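Siu-fong Chung has run the lunch room at Odutmont for 2 years, and the long wooden counter was her first purchase. "We had folding tables before," she says. "They wobbled, and people ate standing up."

The tops came from Du Plessis, a joinery in Tadthorpe, and cost $1,714 with the black metal frames. Chung wanted one long run. "It had to be two sections to get through the door," she says. "I don't mind the seam." 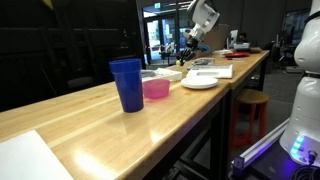 The counter, with plates, trays and a blue cup set out.

Dishes are plastic where possible, and Chung buys them in bright colors – she says people bring those back. Plates stay stacked at one side.

Dumisani Moodley, who varnished the wood in October, asks for one thing. "Wipe it with a damp cloth and then a dry one," he says. He plans another coat next year.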